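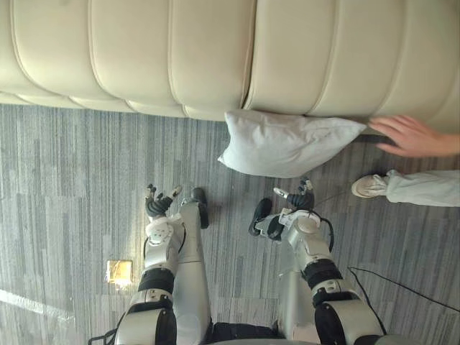
[planning-equip] Re: Second humanoid for the living-room bay: what to put in the February request

Search this list: [ Enter keywords ] Go Advanced search Sort by thread

From: Cyprian Sikora
To: planning-equip
Date: November 16, 2019

Brisa Jaramillo wrote:

> I need line items for the February request. Adach wants one
> number for the living-room bay, and I would like that number
> to survive a second reading. As I understand it the choices are:
>
> (a) a second complete humanoid, same model as the first
> (b) a spare pair of hands and forearms for the one we have
> (c) a fixed two-arm station on a pedestal, for table work only
>
> Last year we requested the robot and forgot what goes around
> it. We then paid for shipping crates, a second charger and
> floor mats out of the travel line. I don't want to do that again.
>
> Please also say whether the pillow and blanket tasks can be run
> on (c). If they can, that is the cheapest route and I will be
> asked why we didn't take it.

Brisa,

Taking your last question first. They can't. The pillow task is picking up a pillow lying on the carpet against the front of the sofa and putting it back on the seat. The robot has to get its hands to floor level with its feet close to the sofa base. A pedestal station at table height doesn't reach the floor, and if we mount it low enough to do so it no longer reaches the seat cushions. We could raise the carpet on a platform, but then we have built a stage for the arms we bought. Please strike (c) for this bay. It is still a fair choice for the kitchen bay and I will write that up separately.

Between (a) and (b), I recommend (b) now and (a) in the following cycle. The reasoning is hours.

I went through the bay log for the last 70 working days. On 11 of them we lost half a day or more. The causes, in order of time lost:

1. Hand faults. Mostly finger joints and the cable down the outside of the forearm. Soft goods are hard on the fingers, which get pushed into upholstery and carpet far more than they do with boxes and cups.
2. Waiting for a second person. We require someone within arm's length for any floor-level task. When that person is out, the bay is closed.
3. Battery swaps that ran long.
4. Everything else, including one leg fault.

A second complete robot fixes item 1 and the leg fault. It does nothing for item 2 and makes it worse, as two robots need two attendants. A spare pair of hands fixes most of item 1 at a small fraction of the price, provided we stock them here. The current repair route is to box the hand, send it to Skendness and wait. Turnaround has been eight working days at best.

Line items I would put in:

- One left hand, one right hand, complete with wrist covers. Order both sides. We have had failures on both and they are not interchangeable.
- One forearm assembly, right side only. The left has given no trouble, so I can't justify it.
- Two forearm cable sets. These are consumables and should go in as consumables, or we will be asked for an asset tag on each one.
- Finger pads, enough for a year. Majali sells them in packs. I have asked for a quote and will forward it when it arrives.
- One additional battery. Please don't let anyone trade this away.
- Cable management for the bay floor. At present we have thin black cable lying loose across the carpet beside the robot, in the same area where the attendant puts their feet. I want low floor channel or an overhead drop. Overhead is better and costs more. Get both priced.
- Attendant hours. This is the largest item on the list and it is the one that was missing last year.

On floor and furniture. The striped gray carpet stays. It came with the building, and the foot placement settings were tuned on it. The cream sofa also stays, but I would like a modest sum for slipcovers or a replacement section. The seat has a smooth, leather-like surface with stitched channels, and it will take wear from the fingertips. If the sofa is changed for a different one halfway through the year, the data before and after can't be compared directly, so the replacement should be the same model. I suggest we buy it at the start and store it.

Pillows are cheap. Buy 48 of the plain white ones and be done with it. The supplier changed the filling once already and the new ones folded differently in the hand. I would like one batch to last the whole project.

On lead times. Pritier quoted 11 weeks for hands last spring and met it. Their quote for a complete robot was longer and did not include commissioning, which they bill by the day. If Adach pushes for (a) anyway, the request must carry commissioning, a second charger, a second attendant and the floor space. The bay fits one robot with a person standing beside it. It doesn't fit two. We would have to take the wall out between this bay and the storage room, and I don't have a price for that.

On the overall figure. Without Majali's quote I can only give you a rough split: attendant hours are around 70 percent of the total, hands and forearm most of the rest. I know this looks odd on an equipment form. If the form has no row for labor, use the service row and add a note. I would sooner argue about which row it belongs in than run the bay three days a week again.

Two things I need from you:

Does the request allow spares to be bought ahead of failure? The old rules did not, and we had to attach a fault report. If that still holds, I have several.

Is the storage room ours to use for the spare sofa section, or does it belong to the kitchen bay? The floor plan on the shared drive shows it both ways.

I can have quantities in the spreadsheet within a day of hearing back. Prices will follow as they come in.

Cyprian

> Also, is the charger we bought last year the right type for
> the new battery, or do we need another?
>
> Brisa

It is the right type. The connector is the same. I would label it, as the kitchen bay has one that looks identical and is not.

C.

2 replies | 0 attachments | Share (1)

Previous by thread | Next by thread | Back to top
Contact the list owner | Copyright 2019 planning-equip archive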